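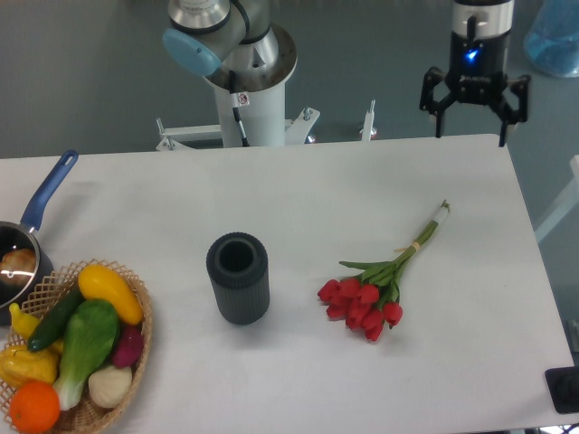 How to set up a "flowers in a vase" chore test for a robot arm

Posted 8 February 2020 by Dzintra Ramanauskas

Quick writeup, people keep asking. Can a machine do household chores yet? Some of them, on a table, if you set the table up right. Flowers into a vase is a good one to start with. Easy for a person, nasty for an arm. Assumes you already have an arm that moves and a gripper that closes. If not, go do the Brostance starter guide first.

What you need

An arm with a two-finger gripper
A plain table. White or some other flat color, no pattern
A vase with a wide mouth and some weight to it
Artificial flowers. Tulips are good, stiff stems
A rubber band
A few other kitchen things to leave out as clutter

Step 1. Cover the table

Matte sheet, pulled tight. Shiny tops throw glare into the camera and you'll spend a whole afternoon blaming the software. Tape the underside, not the top.

Step 2. Band the stems

One rubber band, partway down. Loose stems splay out when the fingers close and then you're testing something else. Tight enough that the bunch lifts as one peice.

Step 3. Place the vase

Middle of the table, well inside reach. Don't push it out to the limit, the wrist runs out of room to turn. Ribbed sides are fine. Narrow neck, save it for later.

Step 4. Lay the flowers down

On their side, stems toward the arm, open space all the way round. No leaning them on the vase. That's a harder test, do it after.

Step 5. Add clutter

A bare table tells you very little about a kitchen. Basket of fake vegetables, a saucepan, whatever. Keep it on the far side from the flowers at first, then creep it closer over the next runs. We had a planner that did great on a bare table and went straight into the basket at Lanora. Took 2 days to sort out.

Step 6. Grab the stems

Come from above, fingers either side of the stems, close slow. Not the blooms, ever. Lift straight up a bit before doing anything sideways. Low force to start, bump it up if they slip. 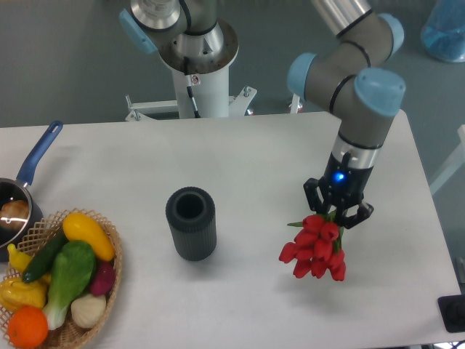
Do the flowers have to be artificial?

For the first few hundred runs, get fakes. Real stems bruise and bend after a handful of grabs, so every run is a different test and your numbers mean nothing. Swap in real ones once the fake ones go in reliably.

Step 7. Turn and drop in

This is where it goes wrong. Flowers lying down have to end up standing, stem ends over the mouth of the vase. Rotate high, well above the rim, THEN move over, then down. Stop if you feel push-back. Open the fingers only when the stems are inside.

Step 8. Score it

Keep it dumb. In the vase and standing = pass. Vase tipped, flowers dropped, anything else touched = fail. Write down which step it died on. Person helped? Fail.

Our numbers

482 runs on the Aranda setup, 164 passes. Most of the fails were step 7, stem ends catching the rim. Best streak was 9 in a row, then it knocked the vase over.

So is it ready for your house? No. It's slow, and a kid would beat it easily. But it's a real chore with a start and a finish, and you can tell if you're getting better at it, wich is more than I can say for most demos.

Dumita people, I owe you the score sheet, will put it up this week. Next one is putting the vegetables away.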